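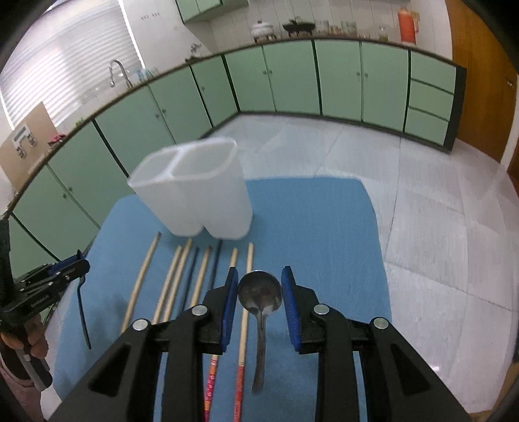
Minutes of the demonstration collection meeting, July

Started 9:40. Mpho Mnguni in the chair.

1. Last month's minutes. Accepted with one fix: the Ferholm kitchen total is 131 accepted examples, and the 113 was a typing error.

2. Utensil sorting task. The target stays at 600 two-handed examples, with 200 due before the first training run at Fusitex. Chopsticks and spoons go into the two-part white holder, and either compartment counts. An example starts with the holder empty and ends with both grippers clear of it.

3. Starting layouts. Too many recent takes begin with the chopsticks side by side. Agreed that half of the remaining takes will start with them crossed or spread out – the operator picks. The table cover stays blue for now.

4. Rejects. A dropped utensil is kept if it is picked up again in the same take. A take stopped by hand is thrown out.
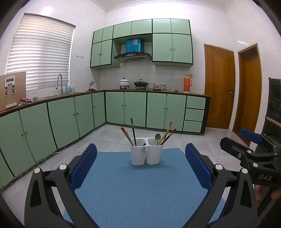 Ó Riain asked whether a chopstick leaning far out of the holder should pass, as the model will copy whatever it is given. Agreed to pass it if it stays in, and to add a "leaning" tag so these takes can be pulled later.

5. Labels. Musitz format from now on. Older files will be converted by Mpho.

6. Other business. Spare gripper pads to be ordered.

Closed 10:25.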